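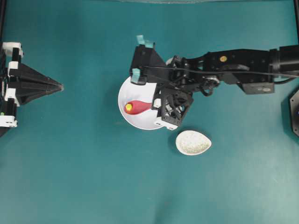
What do you look for in a work table? "A flat top in one plain color, so a dropped screw shows up," says Anel Mabuza, who sets up benches at Drevarum.

She chose teal in August after trying white, which gave her headaches by 5 p.m. The first top lasted 10 months. She wipes it down every evening – water only, no spray.

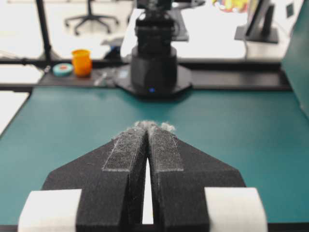
The teal tabletop at Drevarum, with its side panel at right.

Her colleague Janaka Saha wanted a bigger one. "We had 12 people sharing it," he says. "You wait your turn."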